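MODULE 6: HAND-HELD GRIPPERS AND DEMONSTRATION DATA
Handout to accompany the open day visit, Flistmont Robotics Lab

Read this before tutorial. The first part covers what was shown on the visit, the second part is background, and the exercises are at the end. Students who missed the visit can still do exercises 1 to 3.

6.1 What was shown

The open day ran three stations. Our group started at the Misuden station, moved to the arm cell after morning tea and finished at the data desk. The Misuden station is the one that matters for this module. It is where operators carry out tasks with a gripper held in the hand, with no robot arm attached. The recordings are later used to train a policy that runs on an arm.

The arm cell (Vuken project) was covered in Module 5 and is not repeated here. If you did not get to see the safety gate being tested, ask for the Module 5 handout.

6.2 The hand-held gripper

A hand-held gripper has the same fingers as the gripper on the arm. The operator supplies the motion and the device records it. Three things have to be known at every moment of a recording: where the gripper is, how far the fingers are open, and what the gripper is facing.

The view from a camera on the device is therefore close and very wide. The fingers always sit in the same part of the picture, near the bottom, and the room bends around them. You should learn to read these images comfortably, as the assignment uses a large number of them.
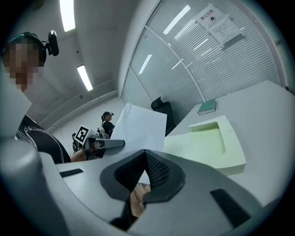 Figure 6.1. View from a hand-held gripper at the Misuden station. The operator at left wears a webcam on a headband and holds a second gripper fitted with a square marker.

Points to note from Figure 6.1:

The two padded fingers form a V-shaped notch, with black mesh on the inner faces. When you annotate, the notch is your reference for where the gripper is pointed.

The square black-and-white marker on the second gripper is a fiducial. Its pattern and size are known in advance, so its position and tilt relative to a calibrated camera can be worked out from one clear view. A marker that is steeply tilted gives a poorer estimate than one seen face on.

The ceiling lights and the desk edge show the lens distortion. Lines that are straight in the room come out curved, and the corners of the picture go dark. Do not crop the corners before calibration. The calibration routine expects the full circle.

6.3 Why a head camera as well

The gripper camera sees the contact between fingers and object but often loses the rest of the workspace. A camera on the operator's head gives a second viewpoint. It moves with the head, and its usefulness depends on how it is angled when it is fitted. A camera tipped too far back records mostly ceiling. Check the angle on a screen before the first take, with the operator standing in the working posture, looking down at the desk.

The two streams have to share a clock. At Flistmont the offset is measured at the start of each session and stored with the recording. In the sample set for this course one session has an offset of 52 milliseconds, which is enough to put the head view more than a full image behind at 30 images per second. You will correct this in exercise 3.

6.4 The sample set

The course sample set is called Wieser and is on the module page. It has 931 recordings in the training folder and 54 in the test folder. The longest recording has 1898 images. Keep the two folders apart. Last year several assignments had to be redone when test recordings were copied into training.

Each recording folder holds the gripper images, the head images, a finger opening file and a calibration file. Finger opening is given in millimetres, measured between the pads at the tips. Some older recordings have no head images. They are still valid for exercises 1 and 2.

Faces are blurred or pixelated before release. Leave this as it is and do not include any unprocessed images in your report.

6.5 Exercises

1. Choose one recording. Mark the notch position in the first, middle and last images. It should hardly move. Explain what it would mean if it did.

2. Undistort ten images using the calibration file. Report which parts of the image you lose and whether the fingers are still fully visible.

3. Correct the clock offset for the session named in the exercise sheet. Plot finger opening against time and mark the moment of first contact in both camera streams.

4. (Visit groups only.) In one page, compare the Misuden station with the arm cell. Cover set-up, operator effort and what each recording leaves out. Diagrams may be drawn by hand.

Submit as a single PDF through the module page by noon on the due date in your course outline. Label your axes and give units. Bring a printed copy of your exercise 3 plot to the tutorial, where we will go over the choice of contact threshold.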